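Druda Form Builder 8 - README

Read this before you upgrade. The release page for Druda 8 calls it "a drop-in replacement for every earlier version", and I would not take that at face value. I maintain the import side of the program and have spent most of this spring on old project files that did not drop in.

Contents of the archive

druda - the editor itself
druda-check - command line project checker
convert/ - the project converter and its rule files
themes/ - the four stock themes plus Holtard
docs/ - the manual, part of which still describes version 7
LICENCE, CHANGES, README

What Druda is

Druda lets you lay out windows and dialogs with the mouse and writes the matching C++ or Python source. You place controls, set their properties, and press Generate. The generated code goes between marker comments and anything you write outside the markers is left alone. At least, that is the rule. See "Known problems" for two cases where it doesn't hold.

It won't design your program for you. The old website claimed it would "cut interface work in half", and I have never found out who measured that or on what.

What is new

Layout checker. Goes through a project and lists empty containers, duplicate control names, labels with no matching field and tab orders that jump about. It is the part of this release I trust most. It is also noisy. On the Javier sample project it gives 173 warnings, and when Rakiya Ezeani went through them by hand she thought most were a matter of taste. Turn off the "style" group first and see what is left.

Dockable palette. The control palette can be dragged to either side or torn off. It remembers where you put it, except on a second monitor that has been unplugged.

Live preview. Redraws the window as you change properties. Fine on small dialogs. Anything above 1000 controls stutters badly, and I would switch it off.

Theme support. Themes are now plain text files. Holtard is the high contrast one, contributed by Florante Lumanlan, and is the only theme that has been tested with a screen reader.

"Smart alignment". The quotation marks are mine. It snaps controls to their neighbours and guesses at spacing. Sometimes the guess is good. Hold Shift to stop it guessing. 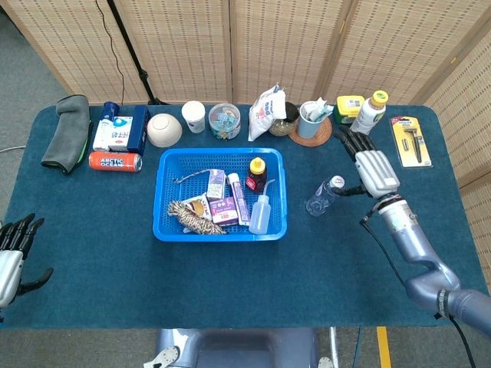
Photo: Jayson Calimlim

Installing

Unpack the archive anywhere you have write access and run druda. There is no installer and nothing is written to the registry. Settings live in a folder called .druda in your home directory.

Version 7 and version 8 can sit side by side, but they share that settings folder. If you want to keep both, start version 8 with

druda --settings path/to/another/folder

On Linux you need GTK 3 and its development headers. On macOS the program is not signed, so the system will complain the first time you open it. Windows 10 is what most of us use and it gets the most testing. Windows 7 may work. Please don't report bugs from it.

Converting old projects

Make a copy of the project. The converter is supposed to make its own backup, and it does, but it gives the backup the same name each time and so a second run overwrites the first.

Then:

convert/run myproject.drd --report

Leave the --report switch on. Without it the converter prints "Done" whether or not it dropped anything. With it you get a text file listing each control it could not map. Read that file to the end, as the serious entries are often at the bottom.

Guoqing Qian ran the converter over the collection of user projects we have been sent over the years, 2794 files in all. Every one of them converted without a crash. That figure is quoted on the release page, and it is true as far as it goes. "Without a crash" means the converter finished. We did not compile the output of each project and we did not look at the windows. I have opened a fair number since then and found missing event handlers in projects which had passed. Treat the number as a test of the file reader and nothing more.

Projects from version 5 or earlier must go through version 7 first.

Using the checker on its own

druda-check myproject.drd
druda-check --quiet --no-style myproject.drd

The exit code is 0 if nothing was found, 1 for warnings and 2 for errors. If you plan to put it in a build script, fail on 2 only. A team that failed on 1 ended up with a long list of suppressed warnings, and after that they stopped reading any of them.

The checker looks at the project file and never at your code. A clean result tells you the layout is tidy. It says nothing about whether the dialog makes sense to the person using it.

Known problems

Marker comments inside a multi-line string are read as real markers. Code after them can be lost. Keep your source in version control.

If you rename a window class while its source file is open in another editor, Druda writes a second copy of the file under the old name.

Python output uses tabs if the first line of the file is blank. I can't explain this one yet.

Undo after a paste into a grid sometimes restores the controls in a different order.

The manual's chapter on custom controls is wrong from the second section on. Use the notes in docs/custom.txt, which Do-yoon Heo wrote from the source.

The Darik plug-in

People ask whether Druda 8 works with the Darik translation plug-in. The release page says "compatible". What I can confirm is that it loads, the menu appears, and string export gives the same file as before. String import has not been tested by anyone I have spoken to. If you depend on it, stay on version 7 until somebody has tried it on a real project with plurals in it.

Speed

You may see it said that version 8 starts "twice as fast". It starts faster on my machine, mostly because it no longer loads the sample gallery. Opening a large project takes the same time it always did. There are no benchmark scripts in the archive and I would ignore any figure that comes without one.

Reporting bugs

Send the project file, the report from the converter if you used it, and the version string from Help > About. Screenshots are welcome as an extra. A screenshot alone is very rarely enough to work from.

Please say what you expected to happen. "Alignment is broken" could be any of a dozen things, and a few of those are on purpose.

Licence

The editor is free for any use. Generated code belongs to you. The themes have their own terms, given at the top of each file. Darik is a separate product with a separate licence and is not included.

Last changed Friday, May 13, 2022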